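Prosulska grant scheme opens with revised payment terms

June 21, 2022

The Prosulska fund, which pays grants to small businesses and co-operatives run by women, has opened its second round with changes to how the money is released and how applicants must account for it. Applications close at the end of July.

The fund was set up by the Lengyel foundation and is administered by Skestura, a grants management firm. Under the first round, successful applicants received the full award after completing the activity and submitting receipts. From this round, 51 per cent will be paid on signature of the grant agreement, with the balance released against an interim report and a final statement of costs.

Skestura received 420 applications in the first round. Of these, 73 were approved. The published review of that round found that the main cause of withdrawal after approval was cash flow: applicants could not carry the cost of equipment or premises for the period between purchase and reimbursement. The review also noted that most of those who withdrew had been trading for less than two years.

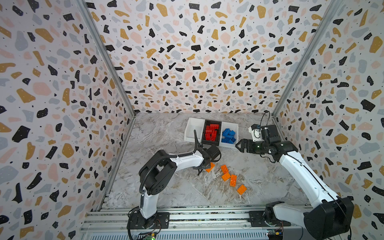
The second change concerns match funding. Applicants were previously required to show a cash contribution of their own. They may now count unpaid labour, donated premises and loaned equipment, provided that each item is valued using the rates in the guidance notes and supported by a signed statement. Loans from family members remain eligible but must be declared separately.

The definition of a qualifying business has also been tightened. A business must be majority owned by women at the date of application and must remain so for the whole of the grant period. Skestura may ask for a copy of the share register or, in the case of a co-operative, the list of voting members. Partnerships must supply the partnership agreement. Sole traders are not affected.

Childcare costs are eligible for the first time. They can make up to 21 per cent of the award and must relate to hours worked on the funded activity. Payments to a registered provider will be accepted on invoice. Payments to relatives will not be accepted.
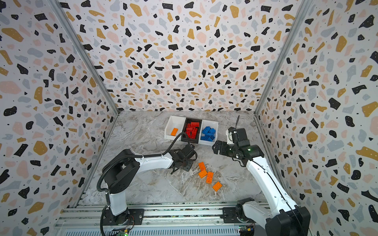
Concetta Grasso said the new terms dealt with the timing of payments but left the reporting burden where it was. The interim report asks for the same figures as the final statement, she said, and a business with one or two staff would have to prepare both within the same few months. She asked for the interim stage to be reduced to a bank statement and a short declaration.

Skestura said the interim report was required under its agreement with Lengyel and would stay in place for this round. A shorter form will be considered when the terms are next reviewed.

Applications are made online. Paper forms can be requested from the Braltgate office, which will also take questions on eligibility by telephone. Businesses turned down in the first round may apply again, but must submit a new budget on the current template.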